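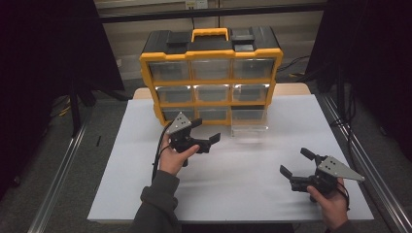 I play airsoft at the Promstead field for five years now, and I want to say something about hop-up maintenance which many players will not like. We spend too much on barrels and too little on cleaning. A small organizer with nine clear drawers and a carrying handle would serve most of us better than a new barrel, if we use it for spare buckings, O-rings and cleaning patches. My friend Ubaldo Monti paid 83 dollars for a tight barrel last March. His shots still curved to the left. Then we took out the old bucking and found it full of silicone oil — he was spraying it there before every game.

I don't say that good barrels are useless. Evaristo Sanna, who repairs guns for half of the team in Stullville, disagrees with me and he has more experience. But he also cleans his barrel after each game, and I think this explains much of his accuracy. Drawers like these make the habit easier, as the patches are always in the same place.
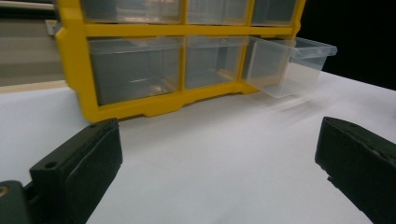

What I would change at the field

The chrono table is open for almost 90 minutes in the morning. I would put cleaning rods there, free to use, and ask new players to try them before they go shopping.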